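4.2 Handling rules for drive bay tasks

The second group of rules covers the extraction and insertion of storage drives in opened desktop computers. These tasks are common in refurbishment lines, and they combine two conditions that existing cell guidelines treat separately: a close-fitting mechanical interface and nearby electronics that can be damaged by a light touch. We therefore wrote the rules for this group as limits on approach, grasp and release, and left the choice of controller to the integrator.

Rule D1 requires the chassis to lie on its side with the open face up and the drive bay within reach of the arm without a change of elbow configuration. Rule D2 requires that the planned path of the gripper and its payload stay clear of the motherboard area at all times. An exposed CPU socket is treated as a keep-out volume whether or not a processor is fitted, and the volume extends upward to the height of the chassis rim. Rule D3 limits the grasp to the plastic caddy. Contact between the fingers and the drive housing counts as a violation, even when the transfer is completed.

Rule D4 concerns the angle of entry. In the Borken cell the caddy is not presented flat to the bay. It is brought in tilted (Figure 3) and then rotated to level as it seats. A tilted entry gives the controller an early contact on one edge only, and the force signal from that contact is easier to separate from friction along the full length of the rails. The rule permits a tilt of up to 17 degrees at first contact. Larger angles were rejected during drafting after the review by Hartley and Entwistle [11], who found that the rear corner of the caddy could catch on the bracket. 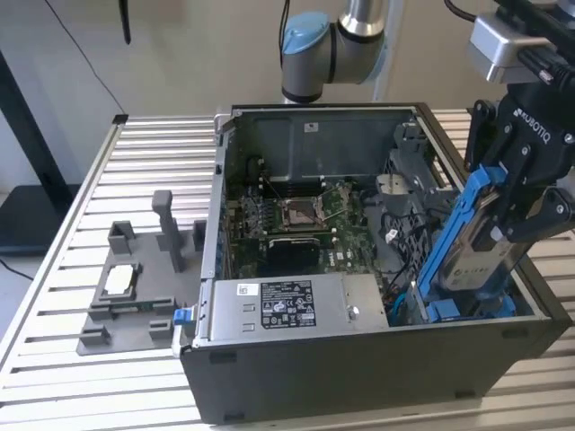

Figure 3. Drive bay task under Rules D1–D4. The gripper holds the blue caddy, with a 3.5-inch drive inside, at an angle over the right end of the open tower. A 3D-printed fixture is at left on the slatted table.

Cables are covered by Rule D5. Loose bundles near the bay are the most frequent source of unplanned contact, and they are hard to model because their position changes from one machine to the next. The rule asks for a visual check before each insertion and a stop if any cable crosses the opening of the bay. A cable that only passes beside the bracket may remain in place. We considered a stricter version that would have required every bundle to be tied back, but the added manual step was judged out of proportion to the risk — most lines process mixed models and cannot prepare each unit by hand.

We applied Rules D1 to D5 to 136 logged insertions from the Minix trial. An insertion was marked compliant only if all five rules held from the start of the approach to the opening of the fingers. Of these, 38 were marked non-compliant, and D5 was the rule most often broken. Violations of D3 occurred in 2 cases, both after a regrasp. The current text of D3 does not say whether a regrasp must be planned from a new visual estimate, and we recommend that it should.

Fixtures placed on the same table fall under the general layout rules in Section 3 and are not repeated here.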